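September 9, 2022
Notebook, blog-to-book work (Gomlow bench)

Continued with Naledi's blog. The export finished during lunch and it has 571 posts, including the drafts which she never published. I asked her if the drafts should go in the book and she answered "some of them", so now I must wait until she makes a list. I put all the drafts in a separate folder with the name HOLD. Please do not move them back.

The text comes out of the export quite clean. The problems are these:

Apostrophes are broken in everything older than her change of host. I repaired them with search and replace, but in the posts where she writes song lyrics I did it by hand, as the lines have many shortened words and the replacement made mistakes there.

Emoticons. In the old posts she typed them with the keyboard, and the theme changed them to small yellow pictures. In the export they are again colon and bracket. I left them so. Divya thinks that they look ugly in a serif font and she is right, but I think a blog from those years without them would be a different blog.

Comments. This is the larger question. Under the post about leaving her first job the comments are longer than the post, and much better to read than I expected. Her cousin and an old classmate have an argument there about whether it is a good thing to live near the office. I would like to keep them in a smaller size after the post. But the people who commented did not agree to be printed. Naledi wants to write to the ones she still knows. For the others I suggest only the first letter of the name, or leaving them out. Not decided.

Test pages. I printed the chapter of the apartment posts on two papers. On the Darell cream the text is very pleasant, but the photos become a little brown and her kitchen looks like it is evening all day. On the Dvořáček white the photos are correct and the page feels like an office report. Kwan-ho took both home to look at them under a normal lamp. My own choice is the cream. It is a diary, and most people will read it in bed or on the sofa.

Margins: the inside margin was too small, I had to press the book open with my hand. Increased it and printed again, now okay. The page number moved to the outside corner.

The title for the apartment chapter is still missing. She had three categories for the same subject (home, house, my room), so I joined them into one. I read these posts slowly and maybe I spent too much time there. There is one about the sound of the neighbor's radio in June which is only four sentences, and I gave it a full page alone. Hok-lam says that this wastes paper. I answered that we can discuss it when he has read it.

Photos. Her folder has 2,000 and many are the same cup of coffee. She captioned only few of them. For the ones without caption I will not invent something, they go in without words and the date of the post is enough.
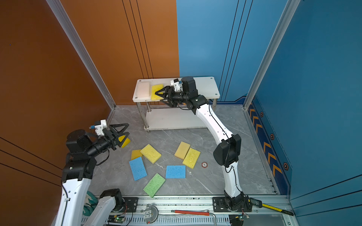
I also tried to put the photos in a group at the end of each year instead of between the paragraphs. It is easier for the layout, but the jokes are lost, as she often writes "see?" directly before a photo and then there is nothing to see. So they stay between the paragraphs, also when this leaves a white space at the bottom of the page.

Cover: Pei-shan made a drawing with the old header of the blog, the one with the window. The header file is too small for print, so she draws it again by hand. I like the pencil version more than the ink.

To do:
- list of drafts from Naledi
- ask Divya for the Durnia cloth samples, gray and dark green
- check the links inside the posts, decide if they become footnotes or only plain words
- one more proof of the comments page, smaller size
- return the long ruler to Kwan-ho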